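Mesh office chair sinks overnight, replace gas lift or whole base?

Asked in Furniture repair. Viewed 3,146 times.

I have an Emitz task chair with a mesh back, bought second-hand in August. It holds its height while I am sitting in it, but by the next morning it has dropped to the lowest setting. The lever still works and the seat goes up again without trouble. There is no oil on the floor and no noise from the column.

The label under the seat gives a part number ending in 686, which the Okgate parts site does not list. Can I fit a generic gas lift, and do I need to measure anything apart from the length?

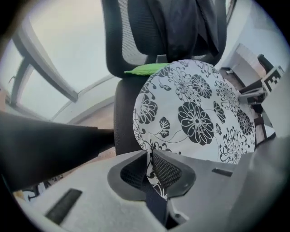 I have already checked that the lever is not jammed against the seat plate. The tilt lock is fine. I weigh well under the stated limit for the chair.

Answer 1 (accepted)

The column seal or valve is worn. It cannot be repaired at home, and the cylinder should not be opened as it is under pressure. A generic replacement is normally suitable. Check the following before ordering:

Diameter of the outer tube, measured just above the base. 50 mm is the usual size.
Length of the visible tube with the seat fully raised, and again fully lowered. The difference is the stroke.
Taper at the top, where it enters the mechanism. Most are 28 mm.

To remove the old one, turn the chair over, take off the retaining clip if there is one, and strike the centre of the column end with a rubber mallet until the base drops away. The top end is harder. Use a pipe wrench low on the narrow taper housing, twist, and pull. Penetrating oil left for an hour helps. Do not use grease on the new tapers. They hold by friction.

Answer 2

Before you buy anything, look at the lever pin. On my Duggan chair the pin was resting on the valve button and letting the gas through very slowly. I backed the adjusting screw off 2 turns and it has stayed up. Not all mechanisms have the screw.

Answer 3

Filto do a clamp that goes round the column and stops it sinking. Cheap but you lose the height adjustment. Mine marked the tube.

Comment from the asker: No adjusting screw on mine. Measured as in answer 1, 50 mm and 28 mm. New column ordered, due Thursday.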